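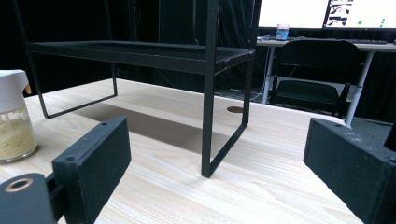 Why does the policy trained on our hand-held recordings do well at one table and then fall apart when we move it to another?

In our case the most likely cause was a mismatch in timing between the camera stream and the finger width reading, which the policy had quietly learned to live with at the first table. Fix the timing before you collect anything new, then retrain and compare.

Ticket 1593, Dudura help desk
Product: Reltolard recording tool and training code
Status: resolved, left open for comments

Thanks so much for writing in, and for sending such a thorough set of logs along with your question! I read through all of them over a long lunch and enjoyed it more than I probably should have. I'll put down everything we tried, including the parts that went nowhere, in case another lab lands on this page with the same trouble.

We started with the lighting, as everybody does. I trained one copy with heavy brightness changes and one copy without, and ran 50 trials with each at the second table. The two came out so close that I would not want to argue for either one, so we set lighting aside.

Next came calibration. I was fairly sure this was it (I had even drafted a cheerful reply saying so) but your lens file was fine, and so was the tool offset. Sorry for the day that cost you.

What finally gave it away was playing back the recordings slowly, with the width reading drawn underneath. In the Gavalas set the fingers had already started closing in the video while the number still said open. The lag was 5 camera images long, and it was the same in every recording I checked. At the first table the robot moved at the pace of the demonstrations, so the late grasp still landed. The second table's controller runs faster, and by the time the fingers closed the hand had gone past the object.

Steps that worked for us:

Update the recorder to version 2.
Run the sync check, opening and closing the fingers slowly in good view of the camera.
Shift the old width readings with the realign script. You don't need to record the Gavalas set again.
Retrain from scratch. Fine-tuning the old weights kept some of the late closing, and we never got rid of it that way.

After retraining, the missed grasps at the second table mostly went away. We still see a few on thin parts, where the fingers close in the right place but at a poor angle, and I think that is a separate problem, so please open a new ticket if it bothers you.

One loose end from my side: the Zistden export drops the sync offset when it packs the files. Until that is patched, keep the original recordings and run the realign script again after exporting.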